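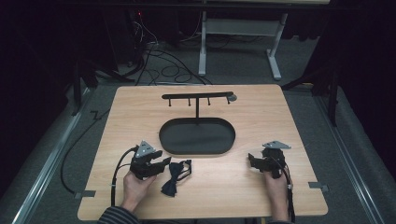 Selon Lorraine Pirihi, un torchon suspendu par un coin sèche moins vite que s'il est étalé sur toute sa largeur, et elle a raison. Un torchon de lin demande 4 heures dans une cuisine aérée, un coton épais une nuit entière.

Pour les odeurs : 2 cuillères à soupe de cristaux de soude dans une bassine d'eau très chaude, 3 heures de trempage, puis lavage à 60 °C. Pas d'adoucissant — il laisse un film gras et le tissu boit mal.

Les torchons à verres se lavent à part. Gardez les plus usés pour le four et les vitres.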